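November, shop notebook, Dolholm trail tours

Started 6:40 am. Frost on the seats again, so the covers are not doing much on the north side of the shed. Moved the two-seaters under the roof and left the four-seaters out.

Buggy 9 first. It came back from the afternoon run yesterday with the guide's note "pulls left going downhill." Front tires were uneven, left one down to 9 psi and the right at 11. Set both to 11 and drove it down the service road and back. Still pulls, less than before. Jacked up the front end and found play in the left tie rod end. No spare on the shelf. Ordered two from Valentini, one to fit and one to keep. Tagged the buggy out and hung the key on the red hook. Please leave it there even if the morning tour is full.

Buggy 4 is past its 300-hour service. Oil and filter done, air filter was packed with the pale dust from the quarry section. I knocked it out, looked at it again and put a new one in. We are going through air filters faster than the book says and I think we should just check them every evening on any machine that did the Mernberg loop. The ridge route machines are fine with the weekly check.

Drive belt on 4 has some glazing on one side but no cracks. Left it in. Next look at 1,000 miles or when somebody smells it, whichever is first.

Brakes on 2, 4 and 6 checked. Pads on 6 are close to the line at the rear. Will do them tomorrow before the first tour if the bay is free, otherwise after lunch.
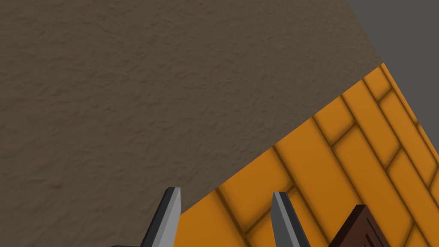 Cleaned the helmets while the oil was draining. Threw out the small one with the broken chin strap buckle. That leaves us short on smalls when there is a school group, so the office needs to ask about head sizes when people book. Goggles: the Grerumel ones fog up less but the straps stretch. The older ones are the other way around. Put both kinds in the bin and let guests pick.

Route notes, from the drive out at 10:15 to look at the washout:

The dip before the second gate has filled in with gravel and is passable in low range. I would keep first-time drivers to the right, where the ground is firmer. The left side looks flat but the buggy sinks once you slow down. I put two stakes in and tied tape between them. Guides, please stop the group at the gate and send them through one at a time.

River crossing is at the lower mark on the post. Good for all machines. If it gets to the upper mark, turn around at the picnic site and do the forest track in place of the lower valley. That version of the tour is shorter, so stretch the stop at the lookout and start the snack there.

The lookout itself is fine. The railing bolt that was loose is tight now. The bench needs a new slat, and I measured it but left the paper in the truck.

The gate at the Mernberg end does not latch unless you lift it. I bent the catch a little and it is better, but the post is leaning and that is the real problem. Cattle were right up against the fence this morning. Last guide through checks the latch by hand, every time.

Radio check from the lookout: clear. From the bottom of the valley: nothing on channel 1, weak on channel 3. Same as last month. I tried it with the long antenna and got the office well enough to hear the time read out. There is only one long antenna, so it should go with whoever leads the valley tour. It lives in the top drawer with the charger.

Back in the shop at 12:30. Buggy 7 would not start after lunch. Battery reads fine, clicks once and stops. Cleaned the ground connection at the frame, which was green, and it started. Did the same on 8 while I had the brush out. Did not get to the rest.

Parts to order, beyond the tie rod ends:
air filters, a full box
rear brake pads, two sets
helmet, small
gate catch, heavy type
ratchet straps for the trailer, the blue ones are fraying

Trailer lights still flicker on the right side when it goes over a bump. I wiggled everything at the plug and could not make it happen standing still. Leave the trailer at Dolholm until I have traced the wire back.

Fuel: main tank dipped at 4 pm, enough through the weekend. Fuel book is up to date except for buggy 3, which was filled this morning and not written in. I will ask in the office which guide had it.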